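Tote presentation in robotic picking

Tote presentation is the part of warehouse automation practice that covers how containers are placed before a picking robot or a person working beside one. It deals with the rack, the position and angle of each container, and the marking of the floor nearby. Written rules on the subject are mostly drawn up by individual sites, within the wider safety requirements for machinery.

One of the fuller sets of site rules is the Girketis code, written by Lucyna Baran and Waldemar Brzozowska for the Nowakowski parts warehouse. The first edition ran to two pages and dealt only with rack height. The second, issued in August, added sections on container position, lighting and access. It applies to all 1512 storage positions at the site, of which 853 are open to robotic picking. 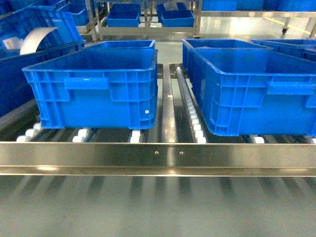 Container position takes up the longest section of the code. A tote must be pushed forward until it meets the front stop, with its short end facing the picker and its long sides parallel to the track. Gravity racks make this harder than fixed shelves do, as a tote on rollers can turn when it is loaded from behind. On a rack where blue bins rest on rows of small white wheels above a stainless-steel beam, a bin angled outward beside its neighbour would have to be straightened before picking began. The handle below the rim is treated as part of the front face and must be kept free of labels and loose packaging.

Lighting rules are concerned mainly with glare. Polished beams and glossy floors can return bright patches to a camera, and the code asks for lamps to be moved or shaded before any change is made to the vision software. Bożena Kurek, who revised this section, also advised matt tape on rack edges.

Access rules require a floor line wherever people and mobile machines share an aisle. Racks on castors must be braked while picking is under way, and may be moved only when the robot is stopped.

The code was later taken up at Skelo with changes to the lighting section. Its rule on straightening totes by hand has been criticised as slow, and Skelo allows the robot to do so by nudging the rim.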